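# De onde vem a corda?

Se tens em casa um estendal, um baloiço, uns sapatos com atacadores ou um gato que gosta de brincar, então tens cordas em casa, ou pelo menos primas das cordas. São coisas tão comuns que quase nunca pensamos nelas. Mas quem terá tido a ideia? E porque é que uma corda aguenta o peso de uma pessoa, se é feita de fiozinhos que até tu consegues partir com os dedos?

Vamos por partes, que a história é comprida e vale a pena contá-la devagar.

## Antes de haver lojas

Imagina que vives há muitos, muitos milhares de anos. Precisas de atar um molho de lenha para o levar até à fogueira. O que usas? Provavelmente ias à procura de uma planta comprida e flexível, um cipó, por exemplo, ou uma tira de casca de árvore. Foi assim que as pessoas começaram. O problema é que uma tira de casca tem o comprimento que tem, e parte-se quando menos convém.

Até que alguém (e que pena não sabermos o nome!) reparou numa coisa maravilhosa: se torcermos várias fibras umas nas outras, elas agarram-se. E se formos juntando fibras novas antes de as velhas acabarem, podemos fazer um fio tão comprido quanto quisermos. Com fibras do tamanho do teu braço faz-se uma corda que atravessa um rio.

## O segredo está em torcer

Pega num bocadinho de algodão e puxa. Desfaz-se logo, não é? Agora pega noutro bocadinho, torce-o bem torcido entre os dedos e volta a puxar. Já dá mais luta!

Isto acontece por causa do **atrito**, que é a força que aparece quando duas coisas roçam uma na outra. É o atrito que te impede de escorregar quando andas de ténis no recreio. Dentro de um fio torcido, as fibras estão muito apertadinhas umas contra as outras, e quanto mais puxas, mais elas se apertam.

Mas há um truque ainda mais bonito. Se torceres um fio para a direita e o largares, ele tenta destorcer-se. Por isso, quem faz cordas torce primeiro cada fio para um lado e depois junta vários e torce-os todos para o lado contrário. Cada um quer desenrolar-se numa direção, o conjunto quer desenrolar-se na outra, e ficam assim, teimosos, a segurar-se mutuamente.

## Umas palavras para aprenderes

- **Fibra:** o pelinho mais fino de todos. Pode vir de uma planta, de um animal ou de uma fábrica.
- **Fio:** muitas fibras torcidas juntas.
- **Cordão:** vários fios torcidos. Há quem lhe chame também «perna» da corda.
- **Corda:** normalmente três ou mais cordões, torcidos ou entrançados.
- **Cordoeiro:** a pessoa que faz cordas.

## Uma visita à cordoaria Bednárik

O senhor Radomír Paulík é cordoeiro há 39 anos. Trabalha na cordoaria Bednárik, numa casa muito comprida e muito estreita, com 100 metros de uma ponta à outra. E porquê tão comprida? Porque, para torcer uma corda à moda antiga, é preciso esticar primeiro os fios todos no chão direitinho, e a corda acaba sempre mais curta do que os fios com que começou. Ao enrolar-se, encolhe!

Quando lá fomos, em julho, ele estava a fazer uma corda de cânhamo para um barco chamado *Hatari*. Prendeu os fios a uns ganchos, deu à manivela e foi andando para trás, sempre para trás, com uma peça de madeira na mão que tem uns sulcos para os cordões não se misturarem. Cheirava a palha e a alcatrão. Perguntámos-lhe se não se cansava de andar às arrecuas, e ele respondeu que assim nunca vê o que lhe falta, só o que já fez.

## De que são feitas as cordas?

O cânhamo e o sisal vêm de plantas e arranham um pouco as mãos. O algodão também vem de uma planta, mas é macio e pinta-se com facilidade, por isso aparece muitas vezes em cordas coloridas. O náilon é fabricado e estica um bocadinho antes de partir, o que dá jeito a quem escala montanhas: se o alpinista cair, a corda trava-o mais devagar.

E as cordas também servem para brincar, claro. Saltar, puxar, baloiçar, fazer nós que depois ninguém desata... 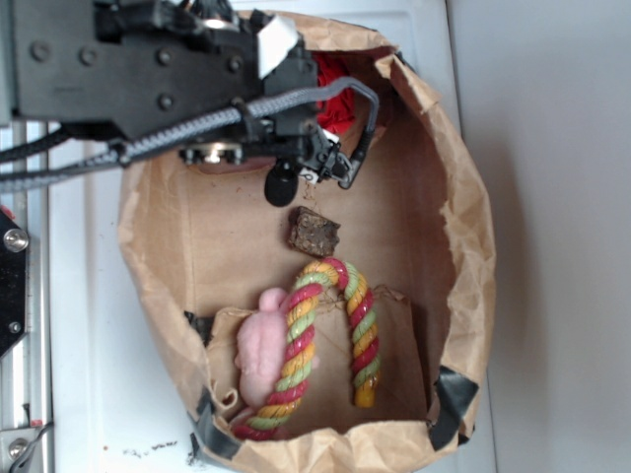

*Uma corda de brincar de várias cores, com a ponta amarela já desfiada, e um ratinho de peluche cor-de-rosa.*

Quando a ponta de uma corda se desfia, os marinheiros enrolam-lhe à volta um fio fino, muito apertado. Chama-se a isso **falcaçar**. Experimenta dizer três vezes seguidas!

## Faz a tua própria corda

Precisas de 4 metros de lã e de um amigo.

1. Dobra a lã ao meio e fica cada um com uma ponta.
2. Afastem-se até a lã ficar esticada.
3. Torçam, cada um para a sua direita, até começar a querer enrolar-se sozinha.
4. Sem deixar afrouxar, dobrem-na outra vez ao meio, juntando as duas pontas.
5. Larguem o meio devagarinho e vejam a lã enroscar-se.
6. Deem um nó na ponta e está pronta.

Podes usá-la como pulseira ou para marcar um livro, mas nunca a ponhas à volta do pescoço, nem do teu nem do de um animal.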